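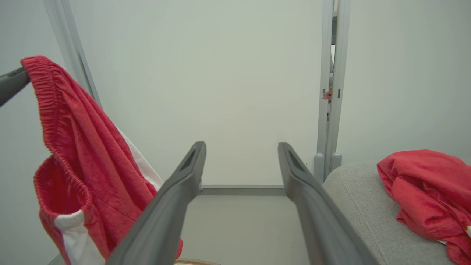

Red garment with white side stripes, resembling athletic shorts, hung over a dark gray rod.

Gimura Riffs

Version 2

Gimura Riffs is a collection of 352 short electric guitar recordings, all original, all played by me over one very loud winter. Slow doom crawls, boogie shuffles, a few quiet fingerpicked bits, and a whole lot of fuzz! I made it for people building tone matchers, tempo trackers and practice tools, but if you just want something to jam over, please do.

What's in the download

riffs/ holds the audio as mono WAV files, one riff per file, up to 9 bars each
tabs/ holds plain text tablature with matching file names
riffs.csv lists key, tuning, tempo, pickup position and pedal for every file
LICENSE.txt

Most riffs are in drop D or standard. The ones marked "low" in the tuning column are in C standard, and they sound enormous through decent headphones.

How it was recorded

Everything went through the same small tube amp with one microphone a hand's width from the speaker. The pedal column has three values: "pritar" is my home-built fuzz (named after nothing, I liked the sound of it), "erby" is the softer overdrive, and "none" is straight in. I left string squeaks and amp hum alone. No noise gate, no pitch correction.

Changes in version 2

Added 100 new riffs, mostly shuffles and slides
Fixed the tempo column for the triplet riffs, which had been listed at half speed
Replaced a handful of clipped takes

Known problems

The tabs don't show bends very precisely. A few of the slower riffs drift, as I played those without a click. The "pickup" column is blank for the oldest recordings and I can't recover it by ear (I tried, for a whole Tuesday).

Using it

Free for any purpose, including paid work. Credit it as "Gimura Riffs, Manninen". If you turn one of these into a song, send me a link through the issues page, I would love to hear it!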